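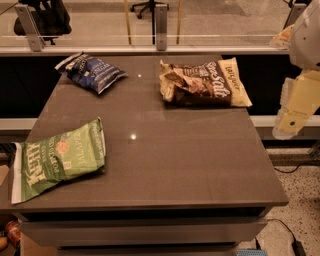
Mafalda dice que dejar la sal es cuestión de dos semanas, que luego el paladar se acostumbra y ya. Llevo siete. No se acostumbra nada.

Voy rápido que entro a las 8. El médico me lo soltó en diciembre, tensión alta, sal fuera. Vale. Primer mes fatal: lentejas sosas, tortilla sosa, el pan sin sal ni lo menciono. Lo dejé. En marzo otra vez, en serio, con libreta y todo.

Lo que me funciona, por si a alguien le sirve: limón, mucho. Vinagre en las verduras, al final, nunca al principio. Pimentón ahumado. Ajo en polvo (no la sal de ajo, que me la colaron una vez en el súper y tan contento yo).

Lo que no: el sustituto de potasio, sabe a moneda. Y además hay que preguntar antes al médico, que no es para todo el mundo.

Lo peor es picar. Por la tarde, sobre las siete, el cuerpo pide crujiente y salado y punto. Probé con zanahoria, con garbanzos al horno... los garbanzos bien, la verdad. Se me quemaron dos bandejas pero bien.

El viernes cené fuera y la sopa me parecio agua de mar. Igual Mafalda tiene algo de razón, no se lo digáis.

Otro dia cuento lo del queso.

Tiempo de lectura: 2 min

Entradas recientes
Garbanzos al horno, segundo intento
Caldo sin pastilla
Mudanza y cajas, parte 7

Contacto | © 2021 Selorm Gbeho | Volver arriba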